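Assistant Catering Supervisor (School Meals), Brindley kitchens

3 min read

Prallard Catering supplies lunches to primary and special schools from a central kitchen at Brindley and a smaller finishing kitchen at Candow. The two sites together send out almost 2000 meals on a normal school day. We are recruiting an assistant supervisor for the Brindley site, to start in September.

The post is permanent and term-time only, with additional paid days for deep cleaning and stocktaking at the end of each term. Hours are 6.45 am to 2.45 pm with an unpaid break of 30 minutes. The postholder reports to the kitchen manager and deputises when the manager is on leave or visiting schools.

Main duties

Check deliveries against orders, record temperatures on receipt and reject goods outside the limits in the site manual.

Allocate staff to the hot line, the cold room and the packing bench, and adjust the allocation when numbers change. Schools may amend their orders until 9 am.

Supervise preparation of special diets. These are cooked in a separate room with its own utensils and are labelled by pupil reference and school. The assistant supervisor signs each special diet sheet before the van is loaded.

Complete the daily food safety records and file them the same day. Corrective action is to be written down at the time it is taken.

Oversee the return, washing and storage of trays, bowls and insulated boxes. Damaged items are withdrawn and entered in the breakages book. Each van carries up to 102 boxes and returns are checked against the outgoing load.

Train new kitchen assistants in portioning, allergen handling and safe lifting.

Cover at Candow may be required at short notice. Mileage is paid from Brindley.

Requirements

Applicants must hold a Level 3 award in food safety, or hold Level 2 and be willing to complete Level 3 within the probation period. Previous experience in a kitchen producing at least 400 covers a day is required. This need not have been in schools; hospital, care home and staff canteen experience will be considered on the same terms.

A working knowledge of the fourteen listed allergens is essential and will be tested at interview. Applicants should be able to scale a recipe by hand and use a basic spreadsheet. A driving licence is useful but is not a condition of the post.

The work involves standing for long periods, lifting, and moving between hot and chilled areas. Uniform and safety shoes are provided and laundered by the company.

The appointment is subject to an enhanced DBS check and two references, one of which must be from the current or most recent employer.

How to apply

Application forms are available from the Brindley office, by post or by email. CVs sent without a form will not be considered. Shortlisted applicants will be invited to a practical session of two hours followed by a short interview. Travel costs are not refunded. Applicants who have not been contacted within four weeks should assume they have been unsuccessful.

9 shares | 0 comments

Contact | © Prallard Catering | Back to top

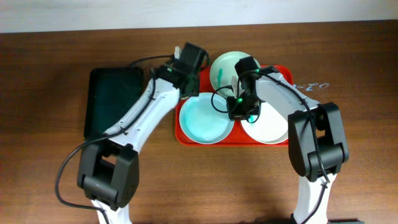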